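4.2 Do written labels change where people put things?

Much of the advice given to shared kitchens rests on the claim that a label on a shelf or container keeps it in order. The claim is repeated in nearly every guide we read, and the evidence behind it is thin. Droneo, a supplier of storage goods, cites a survey of 469 households in which most owners of labeled containers called their kitchens tidy. The survey did not look inside any kitchen. People who buy labels may well be people who were tidy to begin with.

The Posmont trial is often presented as stronger. It ran for 5 weeks in shared student housing and found fewer misplaced items once labels went up. We have two doubts. The trial had no comparison group, and residents knew that their shelves would be checked. Either could produce the reported drop without any help from the labels.

A further problem is that "label" covers very different things. Printed tags on a container, colored tape and a word penned directly on the surface beside it (Figure 3) are pooled in most summaries, although they differ in size, in cost and in how easily they are missed.
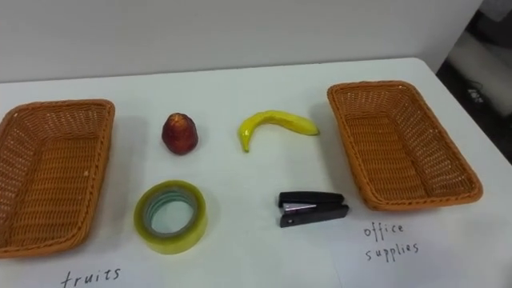
Figure 3. Woven baskets on a white table, with "fruits" handwritten below the one on the left.

4.3 What the longer studies show

Only the Lacerda study followed the same kitchens past the first month. Its early gains had shrunk by the ninth week, and the authors put this down to new residents. That may be right, but they did not record who moved in, so the explanation cannot be tested. We therefore treat the effect of labels as unproven, and leave them out of the cost estimates in Section 5.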